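Londex Dadevura Hartwachsöl matt, farblos
Oberflächenbehandlung für helle Tischplatten und Möbelflächen im Innenbereich

Übersicht | Technische Daten | Verarbeitung | Pflege | Zubehör

Gebinde: Blechdose mit Schraubverschluss, 700 ml
Farbton: farblos
Glanzgrad: matt
Anstriche: 2
Verfügbarkeit: ab Lager

Produktbeschreibung

Dadevura ist ein lösemittelreduziertes Hartwachsöl auf Basis trocknender Pflanzenöle und harter Wachse. Das Öl dringt in die oberen Faserschichten ein, der Wachsanteil verbleibt zum größeren Teil an der Oberfläche. Nach der Aushärtung entsteht ein offenporiger, diffusionsfähiger Schutz, der sich partiell ausbessern lässt. Eine geschlossene Lackschicht wird nicht aufgebaut.

Die Rezeptur ist auf helle Hölzer abgestimmt. Übliche Leinölprodukte feuern die Maserung an und verschieben den Farbton deutlich in Richtung Honig. Bei Dadevura ist der Leinölanteil gesenkt und ein Teil durch ein helleres, weniger gilbendes Öl ersetzt. Eine leichte Vertiefung des Farbtons bleibt unvermeidlich und ist auf einer Probefläche zu prüfen.

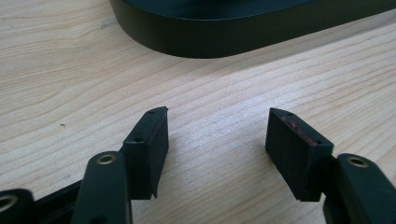
Der Glanzgrad eines Öls wird in der Praxis meist im Streiflicht oder unter einer Leuchte beurteilt. Auf mattem Grund bildet sich eine Spiegelung ohne harte Kontur ab: Sie liegt als ausgewaschene, hellere Zone auf der Platte und läuft zu den Seiten hin aus, die Maserung bleibt daneben ohne Unterbrechung lesbar. Zeigt die Fläche dagegen scharf begrenzte Glanzstellen, wurde überschüssiges Material nicht vollständig abgenommen. Solche Stellen sind innerhalb der Offenzeit mit dem Pad nachzuarbeiten; nach der Trocknung hilft nur ein Zwischenschliff. Kleine Äste und dunkle Punkte im Holz werden durch das Öl nicht überdeckt und treten je nach Saugverhalten etwas kräftiger hervor.

Anwendungsbereich

Geeignet für Ess- und Schreibtischplatten, Regalböden, Fensterbänke im Innenbereich, Sitzflächen und Massivholzfronten. Auch furnierte Flächen können behandelt werden, sofern die Furnierstärke den vorbereitenden Schliff zulässt. Nicht geeignet für Fußböden mit gewerblicher Nutzung, Flächen mit stehender Nässe, Außenbauteile sowie Untergründe mit Lack- oder Silikonresten. Bei gerbstoffreichen Hölzern ist vorab ein Verträglichkeitstest durchzuführen, da es im Kontakt mit Eisen zu Verfärbungen kommen kann.

Technische Daten

Bindemittel: modifizierte Pflanzenöle, Hartwachse
Lieferform: flüssig, verarbeitungsfertig
Ergiebigkeit: eine Dose reicht bei 2 Anstrichen für fast 10 m² geschliffenes Hartholz
Verdünnung: nicht vorgesehen
Überarbeitbar: nach Trocknung über Nacht
Reinigung der Geräte: Ölreiniger oder Pinselreiniger, unmittelbar nach Gebrauch
Lagerung: kühl, frostfrei, dicht verschlossen
Pigmente: keine
Geruch: produkttypisch, klingt mit der Aushärtung ab

Die Ergiebigkeit hängt von Holzart, Schliff und Auftragsverfahren ab. Weichhölzer und Hirnholz nehmen beim ersten Anstrich erheblich mehr Material auf.

Verarbeitung

Untergrund: Das Holz muss trocken, sauber, fett- und staubfrei sein. Altbeschichtungen sind restlos zu entfernen. In Stufen schleifen, den letzten Schliff von Hand in Faserrichtung ausführen. Zu feiner Schliff verdichtet die Oberfläche und vermindert die Aufnahme. Schleifstaub absaugen und die Fläche mit einem fusselfreien Tuch abnehmen.

Erster Anstrich: Gebinde gründlich aufrühren. Material dünn und gleichmäßig mit Pad oder Pinsel in Faserrichtung auftragen. Einziehen lassen, trockene Stellen nachlegen. Überschuss anschließend vollständig abnehmen. An Kanten und Fasen sammelt sich Öl; diese Bereiche gesondert kontrollieren.

Zwischenschliff: Aufgestellte Fasern leicht brechen, Staub entfernen. Kanten nicht durchschleifen.

Zweiter Anstrich: Deutlich sparsamer als beim ersten Mal auftragen und mit einem frischen Pad auspolieren. Während der Trocknung für Luftwechsel sorgen. Niedrige Temperatur und hohe Luftfeuchte verlängern die Trocknung.

Beidseitige Behandlung: Massive Platten sind auf Ober- und Unterseite mit gleicher Anstrichzahl zu behandeln. Einseitig geölte Platten nehmen Feuchtigkeit ungleich auf und können schüsseln.

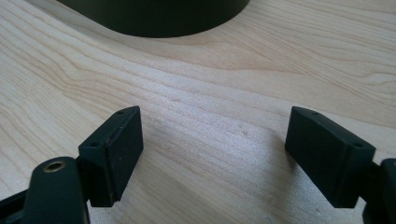

Abb. 2: Helle Tischplatte mit geschwungener Maserung, Oberfläche matt.

Belastbarkeit und Nutzung

Die Fläche ist nach dem Trocknen vorsichtig benutzbar. Bis zur vollständigen Aushärtung keine Gegenstände dauerhaft abstellen, keine Tischdecken auflegen und verschüttete Flüssigkeiten sofort aufnehmen. Gefäße und Standfüße mit großer, dicht aufliegender Bodenfläche behindern den Luftzutritt. Unter ihnen härtet das Öl langsamer aus, und es können Ränder zurückbleiben. Gummi- und Kunststofffüße mit Weichmachern sind auch auf ausgehärteten Flächen mit Filz zu unterlegen.

Gegen heißes Kochgeschirr ist die Oberfläche nicht beständig. Untersetzer verwenden. Wasserflecken lassen sich in der Regel mit dem Pad und wenigen Tropfen Öl auspolieren.

Pflege

Laufende Reinigung nebelfeucht mit Plorier Holzseife. Mikrofasertücher, Scheuermittel und alkalische Reiniger greifen den Wachsanteil an. Stumpf gewordene Bereiche ohne Anschliff dünn nachölen. Eine Gesamtauffrischung ist erforderlich, wenn Wassertropfen nicht mehr stehen bleiben und sich das Holz darunter dunkel färbt.

Zubehör

Torres Auftragspad, Durchmesser 135 mm, weiß, für Handhalter und Exzenterschleifer
Torres Handhalter mit Klettfläche
Plorier Holzseife, farblos, Konzentrat
Tuchrolle, fusselfrei

Sicherheitshinweise

Mit Öl getränkte Lappen, Pads und Schleifstäube können sich selbst entzünden. Gebrauchtes Material in einem geschlossenen Metallbehälter unter Wasser aufbewahren oder ausgebreitet im Freien trocknen lassen. Bei der Verarbeitung Handschuhe tragen und für ausreichende Lüftung sorgen. Beim Schleifen Staubmaske benutzen. Nicht in die Hände von Kindern gelangen lassen. Flüssige Reste bei der Sammelstelle für Altfarben abgeben, nur restentleerte Dosen der Wertstoffsammlung zuführen.

Änderungen

Seit der Umstellung im März wird die Dose mit Schraubverschluss statt mit Eindrückdeckel geliefert. Rezeptur und Artikelnummer sind unverändert. Restbestände mit altem Verschluss können uneingeschränkt verarbeitet werden.

Anwendungstechnik

Ansprechpartner für Untergrundfragen und Musterflächen: Laurențiu Grecu, Londex Anwendungstechnik. Bei Anfragen bitte Holzart, letzten Schliff, Vorbehandlung und Chargennummer angeben. Die Chargennummer ist auf dem Dosenboden eingeprägt.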